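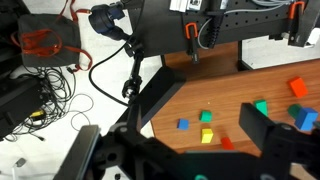 Finishes and Coatings Group, Bench Notes

Aug 25, 2026

Second round of the Clultovix hardwax oil on the beech test strips. Same prep as last time, sanded to 180, vacuumed, wiped with a dry cotton rag. Oil went on with a white pad, left 15 minutes, buffed off.

Weights before and after are in the binder. Strip 131 took up far more oil than its neighbors. I think it came from the Moussa offcuts, which have been sitting by the radiator and are drier than the rest. Strip 136 is from the Allard stock and behaved as expected. I would leave 131 out of the average but keep it in the table.

Zorica Vukadinović wants the water spot test done at 24 hours and again at seven days. Fine with me. Last November we only did the 24-hour one and could not answer the question about curing.

The Eltum sample can is almost empty. 300 g on order. Please don't use what is left for touch-ups.

Notes on the buffing:
Red pad left swirl marks on two strips. White pad did not.
Buffing at 10 minutes drags. 15 is better, 20 gets sticky at the ends.
Rags go in the water bucket with the lid on — not on the bench edge.

Rub counter read 1,718 when I stopped it tonight. No shine loss by eye. Gloss meter still needs its calibration tile, last seen in the drawer under the scale.

To do: recut four strips from the Allard board, label on the end grain this time. Pencil on the back face does not survive the oil.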